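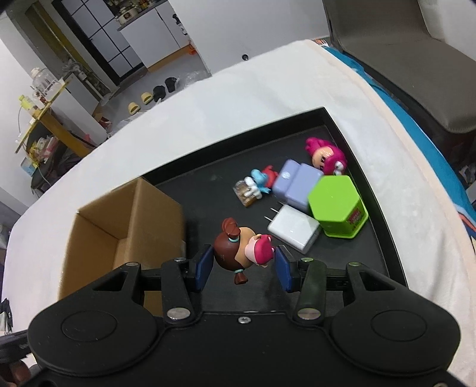
Takes rejected under rule 8 (background and tray layout)

Project: Grokard
Site: Pasthorpe
Tool: Vlad hand-held gripper
Raised with: Dellier support
Opened: 8/30/23
Priority: normal (we asked for high)
Status: open

Problem as reported

Takes from the small-object tray task are coming back marked "fail, rule 8". The attached still belongs to one of them. We have read rule 8 several times and can't see which part of it the take breaks. The rule says the work area must be "tidy and free of distraction" and that the target must be "clearly presented". It does not say what counts as the work area.

In our reading the work area is the tray. The doll's head is between the open jaws, there is clear tray between it and the little figurine, and the other pieces are over on the right. The cardboard box is upright at the left. If that isn't clearly presented we would like to see one that is.

What we tried

Re-uploaded the batch. Same result.

Checked the finger pads against the fitting sheet. Both seated. We didn't expect this to matter, but the first reply we got told us to do it before anything else.

Moved the tray to the middle of the cloth and shot 3 more takes. Two passed and one failed. The layout was the same for all of them as far as we could manage by hand, so either the rule is being applied by different people in different ways or it is looking at something other than the tray.

Turned off the auto-crop in the upload tool. No change, and the files took longer to go up.

Reply from Dellier support

Thank you for the detail. Rule 8 covers everything the tool's camera can see, including floor and furniture. In the still you sent, shoes, a plastic bag and a chair with packages on it are visible behind the cloth. We recommend clearing the room to a distance of 2 metres from the cloth. We would also point out that a hand shows at the lower left, and that rule 8 asks for hands to be kept out of view where possible.

Our reply

Please point us to where it says floor and furniture. We have the current rule sheet open and the words are not in it. If they are in a later version, we were not sent one.

On the 2 metres: who measured this, and against what? The point of recording in homes, as it was put to us in the site briefing, is that homes have shoes and shopping in them. If every room gets cleared to the skirting board we may as well hang a sheet and save the travel. We'll follow the rule if there is a reason behind it, but "recommend" is not a reason, and the two takes that passed had the same furniture behind them.

On the hand: the tool is hand-held. "Where possible" leaves it to whoever is checking that day. Either give an amount that is allowed or drop it.

We are also not convinced that the person checking can see much of this at the size the review page shows. On our screen at 65 per cent zoom the bag by the wall is a smudge.

Reply from Dellier support

Understood. We have passed your comments to the team that owns the rule sheet. In the meantime please treat the tray and cloth as the work area. Takes already rejected for background alone can be sent for second review using the form in the upload tool. Please tick "rule query" and not "quality appeal", as the second goes to a different queue.

Site notes

Sent the rejected batch for second review, box ticked as told.

Until the wording changes we are keeping to the following at Pasthorpe. The target piece has clear tray on at least one side before the jaws go near it. Other pieces stay in the tray. The box stays upright with its opening showing. The room stays as we find it, apart from anything with a name or address on it, which gets turned over or moved.

The hand question has not been answered. Ticket stays open until it is, or until a new sheet comes out. The last one was promised for November and arrived well after that, so we are not holding our breath.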